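**From:** Charmaine Oosthuizen
**To:** gripper-users list
**Subject:** Re: [gripper-users] Finger pads for hand-held data collection, foam or bare?

On the Drelodach side, Nogueira wrote:

> We have the Retatau hand-held unit with the bare printed fingers and are thinking of ordering padded ones before January. Our objects are mostly household electrical things: plugs, adapters, extension cords. Two questions. Do the padded fingers block more of the camera view than the bare ones? And does the padding cost you anything on small parts? We lose a lot of episodes at the grasp and would like to know whether pads are the fix before spending the 400.
>
> Also, is anyone still on the 1806 firmware? Ours drops frames when the grip closes fast.

I can answer most of this. We have had the padded fingers on for the whole power strip task, and before that we ran the bare ones on the same table.

On the view: the pads are thicker, so yes, you lose some of the lower part of the picture on both sides. With the fingers open it has not mattered to us. We keep the strip out past the fingertips at the start of each episode, laid on a diagonal, and all four outlets and their buttons are in view.

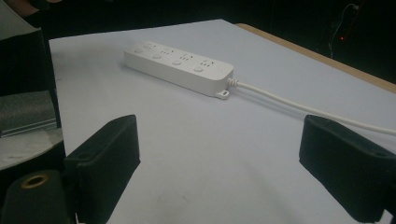 The trouble comes when you close in. With the fingers nearly shut on a plug, the pads hide the prongs from most angles, and whoever is labeling has to guess at the last bit of the motion. The bare fingers were better for that. We got some of it back by tilting the tool a little more toward the wrist during the approach.

On small parts: the padding gives when you squeeze, so a plug can rotate in the grip when it meets the socket. Flat-sided plugs are fine. Rounded ones turn. The bare fingers held the angle better but slipped more, and we dropped more plugs with them. For us the pads came out ahead on grasping and slightly behind on insertion. If your losses are at the grasp, I would buy them.

One thing I'd suggest whichever you choose is to record some bare-hand insertions with the tool held still and the fingers open. It gives you the same camera and the same background, and you can see what angle a person uses. We put the adapter in by hand at the cord end of the strip and compared that against our gripper attempts. Our people were coming in much too flat. 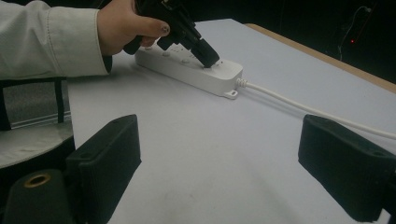

Adapter by hand, socket near the cord end, padded fingers open.

Black pads against a black adapter are hard to separate once the two are touching. Lomo sells the same pad in light gray and we have three sets on order. I'll post when we have tried them.

On the firmware: we left 1806 for the same reason. Before we did, limiting the close speed in the config helped, and so did dropping the exposure to 2000 microseconds and adding a lamp. If you can't update right now, try the close speed first.

Has anyone found a pad material that doesn't let round plugs turn? I have thought about gluing a strip of thin rubber down the middle of each pad but haven't tried it.

Charmaine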